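12/05/2022

Morning mostly lost to the fellowship paperwork, so I'm writing this up over a late sandwich. The Tralldale Student Fellows list has to go to the press office by the end of May and we still haven't got final wording for half the citations. Diệp Châu and I went through them again in the small meeting room, reading each one out loud, which I can recommend (you hear the clunky bits straight away!).

We had 98 nominations this year and there are 14 places. Last year it was easier because people mostly put forward the same few names, but this time they came from all over, including seven from the Bralldale campus, which usually sends us none at all. Very pleased about that. I'd like to think my nagging emails did it, though Diệp Châu reckons it was the poster.

Citations have to be under 300 characters and that's where it all gets sticky. Supervisors write lovely long letters and then we have to boil them down to "a leader in her community", and every student ends up sounding like the same person. New rule as of today: each citation must name one thing the student did. The lad who set up the Saturday maths club gets the maths club in his. The one who translated the clinic leaflets gets the leaflets.

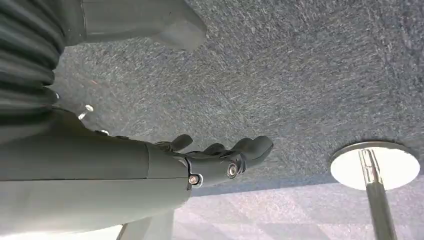
Second problem is the Cozma form. It drops accents when you export, so a good few names came out mangled and I've been fixing them by hand against the original letters. Please, if anyone else exports from it, check the names before sending anything on. Getting somebody's name wrong in their own award notice is a rotten way to say well done.

Movero have said yes to the travel money again, same terms as before, but they'd like a short quote from one of the fellows. I said we'd ask once the students have been told and not a minute earlier.

Still to do:
Chase two supervisors for permission to quote
Ask Bralldale who is coming to the lunch
Years and subjects, check against the registry list
Book the photographer (me, I keep forgetting)

Diệp Châu has the master copy now, so don't edit the old one on the shared drive.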